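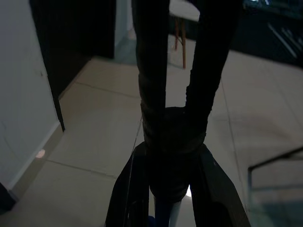
gripwise_beginner

I'm trying to figure out if my ablation result is real or if I fooled myself, and I'd love some eyes on it from people who do this more than I do. I'm training an imitation policy from wrist camera only, no third-person view, no joint angles as input, just the picture and the gripper opening. The task is picking small stuff up off the floor and putting it in a bin. The thing I keep chewing on is how much of the input is the gripper itself. Those two dark fingers and the wrapped part where they meet take up the whole middle from bottom to top, and everything the policy is supposed to care about gets squeezed in around them: big beige tiles, grout lines on a diagonal, a couple of chair legs between the fingers. So my idea was to paint the gripper out with a flat gray mask and make the network look at the room. Seemed like an easy win to me!

I collected 2153 demos in total. I train on 1838 and the rest are held out by room (I moved whole rooms into the test pile, so no tile floor from the training set shows up in there). Then I ran 200 rollouts on the real robot for the masked version and 200 for the unmasked one. On held-out rooms the masked one has clearly lower action error. Nice clean gap on the plot, I was very pleased with myself for one evening.

On the robot it's worse. Not a little worse either. It gets to the object fine, often more smoothly than the old one, and then closes too early or too late, or sits there hovering like it's waiting for permission. The unmasked policy wanders more on the way over but when it arrives it usually grabs the thing.

So, which number do I believe? My write-up is for the Brorusmont reading group and right now the draft says masking helps generalization, which I don't think I can say with a straight face. I don't have the budget to redo everything, but I can retrain a few times and I can run more rollouts if somebody tells me which ones. Training code is the Stuvier behavior cloning script with nothing fancy changed, image encoder trained from scratch, one frame in and a short chunk of actions out.

Oh, and the mask is fixed. It's drawn once with the fingers all the way open and I use the same shape for every frame. I have a feeling somebody is going to yell at me for that.

floor_level_robotics

Yelling at you for the mask, but in a friendly way, since I did this exact thing in February and it cost me most of the month.

Your fixed mask is doing two jobs at once and you're only testing for one of them. Job one is hiding the gripper. Job two is hiding whatever shows up between and behind the fingers, and for a floor pickup that's where the object ends up right before you close. Look at how your fingers sit in a tall open V. If the mask is a filled shape drawn around the open fingers, that V is gone, and your policy is blind for exactly the stretch where you say it's hovering. If it only covers the fingers and leaves the gap open, then when they close they move out from under the mask and into the gap, and now the network sees finger in some frames and gray in others. Both are bad in different ways. You didn't say which one you drew, so go check that before you retrain anything.

The second thing is your offline number. Averaging action error over a whole episode is almost a trick question for pickup tasks. Most of the frames are just driving toward the object, the demos are smooth there, and any policy that ignores clutter is going to score well. The closing part is a handful of frames at the end. You can make a model better on all the boring frames and useless on the ones that matter, and the average will tell you congratulations. I'd guess that's your gap on the plot.

Here's what I'd do, in this order:

Split the held-out error by phase. You have gripper opening in your logs, so label everything before the first closing command as approach, take a short window on either side of that command as grasp, and plot the two separately. No training needed, you can do it tonight.

Then train a version with a moving mask. You don't need a segmentation network. You know the gripper opening, so render or hand-draw the finger shape at a few openings and interpolate. Mine was ugly and it worked well enough to answer the question.

Then train a version where the mask is switched on and off at random per episode. That's the one I ended up keeping. It didn't seem to lean on the fingers as much during approach, but it still knew what they looked like when it needed them.

And report grasp failures separately from approach failures in your rollouts. Right now you have one success rate and it's hiding the most interesting part of your result. I think "masking helps getting there and hurts grabbing" is a better finding than the one you were hoping for, if it holds up.

yeoman_bench

Just use a depth camera. We run a Vomico arm on the Yeoman bench setup and never had this problem. Wrist RGB alone is asking for trouble on shiny floors.

gripwise_beginner

Depth isn't an option on this one, the whole point was seeing how far one cheap camera gets you. But thanks!

And ugh, floor_level_robotics, it's a filled shape. I just looked. It covers the whole V. I did the phase split too and you called it, masked wins on approach and loses badly on grasp, and the two lines don't even look like they came from the same model. Starting the random mask run next.

seeds_and_shadows

Coming at this from the boring statistics side. The mask stuff above is right and I'd do that first, but there's a second hole in the comparison that nobody has poked yet.

How many times did you train each version? From the way you wrote it I think the answer is once. 200 rollouts sounds like plenty, and it does pin down how good that particular checkpoint is, but it tells you nothing about how much the result moves when you train again with a different seed. With from-scratch encoders on this amount of data, that wiggle can be big. I've had two seeds of the same config behave like different methods on the robot. So I'd take your rollout budget and spread it over 7 seeds per version with fewer rollouts each, before I'd run a second pile on the same checkpoint. If you can't afford that many, do fewer and say so in the write-up. Show every seed as its own dot. Please don't just give the mean.

Also, did you alternate the two policies during the rollouts, or run all of one and then all of the other? I ask because of the light. On a smooth tile floor like yours you get soft shadows from the gripper and the furniture, plus little bright patches like the one by the baseboard, and if one policy got the morning and the other got the afternoon you've got a lighting comparison mixed into your mask comparison. Interleave them. Put the objects on marked spots, run policy A, reset, run policy B, next spot. It's tedious but it means each pair saw nearly the same conditions, and you can do a paired test, which gets you more out of the same number of trials.

Something I'm less sure about: gripper shadows. Your mask hides the gripper but not the shadow it throws on the tiles. As you come down, the shadow and the fingers close in on each other, and I wouldn't be surprised if a wrist-only policy uses that as a height cue. Take away the fingers and it has half of the cue. You could test it by putting a diffuse lamp overhead and seeing if the unmasked policy starts hovering too. If somebody has already tried this I'd like to hear how it went, I've only ever seen it by accident.

For the draft, I'd hold the word generalization until you have the seeds. You held out by room, good, that's more than a lot of people do. But all the rooms were recorded with the same gripper and the same camera mount, so the part of the image you masked never changed between train and test in the first place. I'd put that in the limitations paragraph now, before the reading group finds it.

gripwise_beginner

One seed each, and all of the masked ones ran first. Guess I know what my weekends look like. I'll post the per-seed plot in this thread once the random mask runs are done.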